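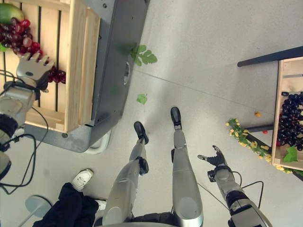 By the time I reach Sabatier on a Friday morning, Odette Texier has already been up for hours and is on her second pot of coffee, which she insists on sharing before she will talk about grapes at all. Her kitchen table is covered in seed catalogues and bills, and there's a cat asleep on the bills (the right place for it, she says). It's August, the shutters are half closed against the heat, and through the gap you can see the first rows of the slope her grandfather planted.

She grows table grapes, the kind you eat from the bunch with your fingers, and she has spent a good part of her life explaining to visitors that no, she doesn't make wine, and no, she isn't sorry about it. "People look at me as if I'd told them I keep a horse and never ride it," she says, topping up my cup without asking.

The valley once had plenty of growers like her. Old parish papers, which she keeps in a biscuit tin, list 531 plots under table vines in her great-grandmother's day, most of them no bigger than a tennis court. There are 12 left now. Some of the rest went to apricots, some to holiday houses, and a good many simply went back to bramble, as steep ground will if you turn your back on it for a few summers.

What has kept the last dozen going is partly stubbornness and partly a grape called Soteleo, a late red with a thick skin and a taste that sits somewhere between a strawberry and black tea. It's a maddening thing to grow. It sulks in a wet spring, it splits if rain comes in the final week, and the wasps adore it. But it keeps beautifully, and in the old days families would hang the bunches from attic beams and eat them at Christmas, a little wrinkled by then and all the sweeter for it.

Gilles Gaillard, whose plot lies above Odette's, still does this. He took me up a ladder I didn't much like the look of to show me the hooks, worn bright, running the whole length of his roof. His trick is to cut each bunch with a good piece of the cane attached, and to go round every few days with a pair of nail scissors, snipping out any berry that has started to turn. I asked how he could tell in such poor light. "You smell it," he said, and went on to tell me a very long story about his uncle and a cheese, which I'm afraid there isn't room for.

Most of the crop goes down to the market at Miseck, where Suqin Du has run the corner fruit stall for longer than she cares to say. She is fierce about handling. Bunches are lifted by the stem, never the fruit, so the pale bloom stays on the skin, and heaven help the customer who gives one a squeeze! She'll let you taste, though, and she'll tell you frankly to come back next week if she thinks you ought to. I bought a kilo more than I'd meant to and ate most of it on the bus.

Back on the slope that evening, Odette was walking the lower rows with a bucket, tasting a berry here and there and spitting the pips over the wall. Another ten days, she thought, if the weather held. She wanted to get the nets mended before then, and one of the gateposts had gone again, and would I mind holding the torch?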